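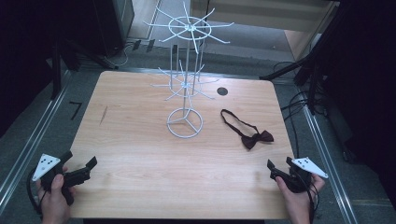
3 min read
Last updated 13th September

Thread on selling ties, scarves and other small cloth goods from a market table. It covers stock, pricing and layout. I trade under the name Stumeo and have done four seasons at the covered market in Ernska.

Start with the table plan. Mark the table out on paper at one tenth scale and place everything on paper first. A plan takes ten minutes. Moving stock while people are trying to look at it takes the whole morning.

Height sells. Flat stock is seen only by someone already standing at the table. Anything at chest height or above is seen from the aisle. I put patterned goods high and plain goods low, as plain colours don't read from a distance anyway.

Check the base of any stand before you buy it. A wide base uses up table space but stays put when somebody pulls at a scarf. A narrow one needs a clamp or a weight. Load it evenly, opposite arms first.

Pricing. Every item gets its own ticket, tied on with thread. Pins leave holes in silk and the adhesive on cheap stickers marks velvet. I write the price, the fibre and a stock code. The code is two letters for the cloth and a number for the batch.

I buy tickets in boxes of 2000 from Dalgleish. A box of 500 costs nearly half as much, so the small box is poor value unless you are trying a new size.

Pre-tied bow ties outsell self-tie by a wide margin on my table. Self-tie buyers ask more questions, take longer and come back more often. Stock both, but keep them apart. Mixed together, they get handled and put back in the wrong place.

State the neck range on the ticket. "Adjustable" is not a size. Fasten each strap at its shortest and its longest setting and measure both. Two batches from the same supplier, Hovska, differed by 20 mm at the long end.

Light. Warm bulbs turn navy into black and make dark brown look like dark green. If the hall lighting is warm, carry a small daylight lamp. My returns for "wrong colour" dropped to almost none after I started doing this.

Float: mostly coins, with notes of low value. Card takes most of the money now, but the signal in a covered market is poor. Check whether your reader stores payments offline, and what limit it applies when it does.

Stock record. One line per item sold, written at the time. Code, price, hour. The hour is the useful column. Mine shows that scarves go before noon and ties go after it, so I swap the front row over lunch.

Packing down: rolled, never folded, for anything cut on the bias. Bow ties go flat in shallow trays, one layer deep. Metal stands travel in a separate bag so they can't snag the cloth.

Damp is the main risk from November onwards. Leave the trays open overnight indoors before you stack them. Sachets of silica gel help in a sealed box and do very little in an open one.

Correction to the post on tickets: the 2000 box is the plain white card. The buff card only comes in 500s. Thread is sold separately for both.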